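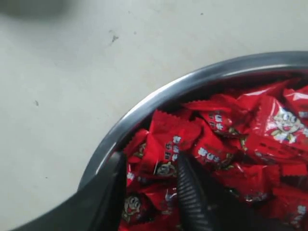 Winter humidity in a drafty house, part two

Sun 24 January

The first part of this series covered where the sensors went and why I gave up on the one in the bathroom. This part covers calibration, the first stretch of logged data, and the humidifier. If you only want the settings, they are near the end.

To restate the problem: the house is heated by forced air, the ducts run through an unheated crawl space, and in December the indoor air got dry enough that the piano drifted flat and a cabinet door panel split along the grain. Outdoor air at low temperature carries very little water. Bring it inside, heat it, and its relative humidity falls a long way even though no water has been removed. A leaky house does this all day. The furnace gets blamed for drying the air, but it only warms it. The leaks do the rest.

Calibration

Cheap capacitive sensors are usually consistent with themselves and poor at agreeing with each other. I have two Lusen units, bought at the same time, and out of the box they disagreed by enough to matter. The usual fix is the salt test. Put a slurry of table salt and water in a bottle cap, seal it in a container with the sensor, and wait. The air above saturated sodium chloride settles at very close to 75 percent at room temperature.

Details that affected my results:

The salt has to be damp, with undissolved grains visible. If it all dissolves, the solution is no longer saturated and the reference value is wrong.

The container has to be small. My first attempt used a large storage tub and was still creeping upward the next morning. A jar with a good gasket settled overnight.

The temperature has to be steady. I left the jar in an interior closet with the door closed. On the kitchen counter, the reading moved every time the furnace cycled.

One point gives you an offset and says nothing about slope. For a second point I used magnesium chloride, which holds near 33 percent and brackets the range I care about from the other side. It comes as flakes, sold for de-icing, and the hardware store (Spanos) had it in a bag far larger than I needed. The purity is unknown. I decided that was acceptable for a living room.

After correction the two units tracked each other closely for a full day side by side on the bookshelf. I then moved one to the bedroom and left the other where it was.

Logging

The sensors broadcast and a small computer in the hall closet listens. I use Vultel to collect the readings and write them to a plain text file. It has a dashboard, which I turned off. The export gives you a timestamp, sensor ID, temperature, and relative humidity, and that is all I want from it.

The first clean run produced 1731 rows. Before looking at anything else I converted relative humidity to dew point. I would recommend this to anyone doing the same work. Relative humidity moves whenever temperature moves, so a plot of it is mostly a plot of your thermostat. Dew point tracks the water itself. On the dew point plot the thermostat setback disappears almost completely, and what remains is cooking, showers, laundry, and the weather.

The weather dominates. When wind picked up from the northwest, indoor dew point fell within a couple of hours, even when outdoor dew point held steady. That is infiltration, and it was visible in the log well before I found the gap behind the dryer vent. Sealing that gap with foam and a new collar did more for the bedroom number than anything else I did this winter. I should have started there.

The humidifier

I bought a Testesell evaporative unit, the kind with a wick and a fan. I looked at ultrasonic models and ruled them out. They put whatever minerals are in the water into the air as fine dust, and our water is hard. Evaporative units leave the minerals in the wick, which you then throw away. The cost moves from dusting to wicks.

An evaporative unit is also partly self-limiting. As the room gets more humid, evaporation from the wick slows down. The built-in humidistat is less useful. It sits inside the housing, near the wick, so it reads high and shuts the fan off early. I bypassed it by running the fan continuously on low and switching the whole unit with a smart plug, driven by the bookshelf sensor.

The control rule is simple hysteresis. The plug turns on when the corrected reading drops below 41 percent and off when it passes 45. A narrower band made the fan cycle often enough to be annoying. A wider one let the bedroom lag too far behind. I smooth the input with a short rolling median, which gets rid of the spike when somebody walks past with a kettle.

There is also an upper limit tied to outdoor temperature. The windows are old double pane with aluminum spacers, and the glass edge is the coldest surface in the room. If indoor dew point goes above the temperature of that edge, water collects on the sill and the paint suffers. I measured the edge temperature on a few cold mornings with a thermocouple and tape, fitted a line against outdoor temperature, and had the script lower both thresholds when it gets cold enough outside. The fit is crude - sun on the glass throws it off - but I have seen no condensation since it went in.

Water use was higher than I expected before the vent was sealed and modest afterward. I refill the tank in the evening. The wick was stiff with scale after the first month, and a soak in vinegar bought it a little more time but did not restore it.

Things I have not solved

The bedroom runs drier than the living room with the door closed at night. The return air path is the gap under the door, and it is small. A transfer grille would help and would also let sound through. Undecided.

The crawl space ducts almost certainly leak, and a leaky supply duct depressurizes the house and pulls in more outside air. I have mastic and a headlamp and have been putting it off until the ground under there is less cold.

Sensor drift is unknown. I plan to repeat both salt tests in spring and compare offsets. If they have moved, the log gets a correction and this post gets a note at the top.

The piano is holding for now. The cabinet panel will need glue either way.

Contact | Copyright, all rights reserved | Back to top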